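This data card covers the wrist camera part of the Flarska gripper comparison, carried out by the Hestilness laboratory in October. Two grippers, the Plistorska and the Kazmi, were tried on the same arm with the same controller. Anil Panicker is the contact for the release.

## Contents

- `episodes/`: almost 1000 short recordings, one folder per attempt
- `labels.csv`: gripper name, operator code, outcome, view quality
- `calibration/`: lens settings for each wrist mount

## View quality

Each wrist image carries a view quality label from 0 to 4. A label of 0 means that no object or edge can be made out. Images with this label remain in the release so that users may test their own filters against them.
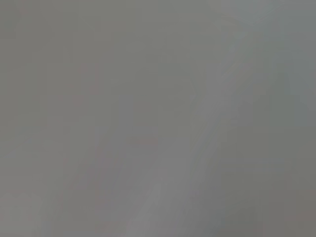 ## How the labels were assigned

Labels were assigned by hand from single images, without reference to neighboring images or to the outcome column. Reviewers were asked not to guess at what a blurred shape might be. Where a soft form could be part of the gripper but could not be confirmed, the image was still given a 0, and the `uncertain_part` field was set to `true`.

Color was not considered. A faint tint in an otherwise gray image does not raise its label. 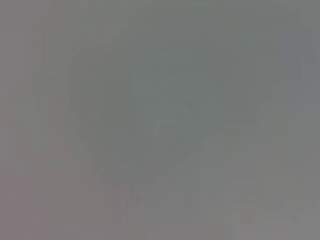

*Wrist view, label 0, `uncertain_part` set to `true`: darker diagonal form left of center, identity not confirmed.*

## Recommended use

Users comparing the two grippers should report results both with and without the label 0 images. The label describes the image only and should not be read as a measure of grip success.

## Known limits

The wrist cameras have fixed focus. Lighting was not measured. Corrections to `labels.csv` should be sent to the contact named above, with the episode folder and image number.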